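Florano council should leave the kerb alone on Adebisi Street

Florano council wants to take out 11 parking spaces on the north side of Adebisi Street and put in a wider footpath, two benches and a bike rack. The vote was meant to happen in August and has been put off once already. I walk that street most days, I don't own a car, and I think the council has picked the wrong job.

The case for the wider path is easy to understand. On Friday evenings the footpath outside the takeaway shops fills up and people with prams step onto the road to get by. Anybody who has tried to push a wheelchair past the bakery queue knows the problem. I have no argument with that part of the report, and I don't much care about the parking either. Most of the drivers I see there are in and out within ten minutes, and there is a half-empty lot behind the old cinema.

My trouble is with the crossing at the bottom of the hill, where Adebisi Street meets Vuvorent Road. The council's own count had 1165 people crossing on foot there in one day. There is no signal. There is a faded set of lines and a sign that a plane tree has grown over. Drivers come down the hill looking for a gap in the traffic to their right, and people on foot come from their left. I have had to jump back onto the kerb twice this year.

Fixing it would mean a signal, a raised crossing and a shorter turning lane. The plan for this has been on the books for years. Each budget it gets moved back, and each budget something further up the hill gets built, where the shops are and where a ribbon can be cut in front of a cafe.
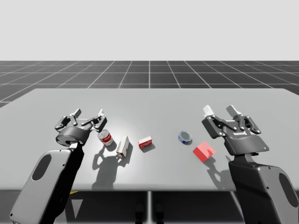
Five small objects spread along a light-grey table, in a computer-rendered scene.

Funmilayo Jibrin, who speaks for the traders on Adebisi Street, told the last public meeting that the benches would bring more foot traffic and that more foot traffic would make drivers slow down. She may be right about the first part. The second part I doubt. Drivers slow down when the road makes them, and nothing in the plan changes the road itself. The lanes stay the same width and the limit stays the same. The parked cars, which at least narrow the view a bit, would be gone.

The council also leaned on a survey run by Ziltine, the consultants it hired last year. There were 545 responses and almost all of them were in favour of wider footpaths. I filled it in and I was in favour too. The survey asked whether I would like a wider footpath. It did not ask whether I would like one before the crossing was fixed, and there was no box for comments. If you ask people whether they want something nice, and leave out what has to wait for it, you will get a yes.

I'd like councillors to do two things before they vote. The first is to put the cost of both jobs on the same page, so residents can see what is being traded. The second is to stand at the Vuvorent Road corner at half past three, when school gets out, and try to cross with the kids.

If they still want to do the benches first after that, fine, they were elected to make that choice. But they should say so out loud at the meeting and put their names to it. In the meantime a crew with a ladder and a saw could clear the branches off that sign in a morning, and a tin of white paint would do the lines. Neither needs a vote.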